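4.2 What the second arm costs

Budgets for bimanual work are usually drawn up by doubling the price of one arm. We did the same in our first proposal to the Hedegaard equipment fund, and regret it. The arms were the easy part. Each one also wants its own gripper, wrist camera and bracket, cabling, mounting plate and place on the rail, and the cables want room to swing without being bitten by an elbow.

We had two quotes. Prorkix offered a complete cell, with a handsome brochure and a delivery date in July. Lostasa offered parts and a wiring diagram. We chose the parts, and then spent 17 working days becoming the sort of people who could read the diagram. Staff time does not appear in the quote, and at most departments it does not appear anywhere else either.

The working arrangement at our Urton site puts both arms on one aluminium rail, inside a single enclosure. The reach of the two arms must overlap above the table, so that small objects can be held between the grippers. Any purchase that shortens this overlap to save on rail is a false economy.

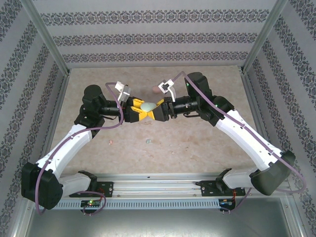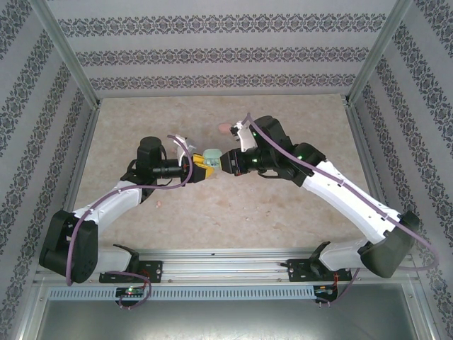
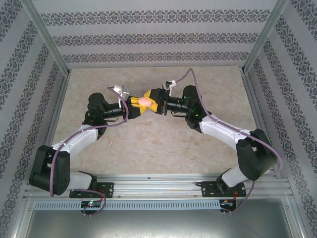
Figure 3. The two-arm cell at work, with a different object at the grippers in the first and last views. Yellow finger pads and purple cabling are common to all three.

4.3 Consumables and small parts

Having bought the arms, one might hope to stop buying things. We set aside 200 for finger pads and cable ties in the first year, in the same spirit in which one sets aside an hour for assembling a wardrobe. The line was spent before the end of the first term. Our revised plan puts 3000 into a general spares line, to cover pads, brackets, connectors and one replacement wrist camera, and asks for it at the outset. Asking later means a second form, and the second form is longer.

We would also advise pricing the enclosure properly. Corner posts, wall panels and their covering look like trifles on a spreadsheet and were left off ours altogether. Patterned wallpaper is cheap, but hanging it straight takes longer than the supplier of the paste would have you believe, and the slanting bands on our side walls were matched by eye.

Objects to be handled should have a line of their own, however small. Ours were bought out of petty cash, which led to more correspondence than the arms did.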